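Buying the simulation before the arms: Flovell's equipment plan

When the test kitchen group at Flovell put its automation budget together in September, the largest line was computing hardware. Two robot arms came second, and neither has been ordered yet.

Piroska Virág, who runs equipment planning, said the order of purchase was deliberate. "An arm has a lead time and a depreciation schedule. If it arrives before we know what reach we need, we pay for it to sit there. A workstation is useful the week it's plugged in."

The project covers small-batch portioning, mainly weighing dry ingredients into bowls. Flovell's supplier for the simulated kitchens is Wullness, and the license is charged per seat. Virág bought nine seats. "I asked for 12 months with no automatic renewal. They agreed to the first part right away. The second part took longer."

Each kitchen layout is built as a set of movable assets, so that a scale or a bottle can be placed differently from one run to the next. Vilmos Csizmadia, the engineer who specifies the layouts, wants 1,000 runs per layout before he will sign off on an arm model.

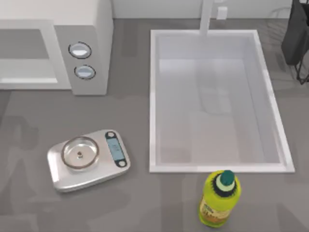

Rendered kitchen layout with the scale, bowl and bottle on the counter beside the sink.

"The scale is the item I spend the most time on," Csizmadia said. "A glass bowl on a metal platform is a hard case for vision, and the display is small. If the camera can't read the digits at the height we've budgeted for, we need a better camera or a data cable from the scale. Those are two very different prices."

The cable is the cheaper option on paper. It also requires a scale with an output port, and the bench scales Flovell already owns do not have one. Replacing them was left out of the first draft of the budget and added after a review by Lilla Bognár in purchasing.

Bognár also questioned the allowance for grippers. The draft carried one set of fingers per arm. "They wear, and they get changed for cleaning," she said. "I put in 200 spare pads and moved the money out of contingency, where it would have been spent anyway."

Sinks affect the mounting cost. A base bolted to the counter has to clear the rim and still reach the back wall, and Csizmadia is comparing that with an overhead rail – more expensive to install, easier to clean under. Quotes for both are due by November 30, 2024. Virág expects to place the arm order once the reach figures are in, and has asked for the rail to be priced as a separate item.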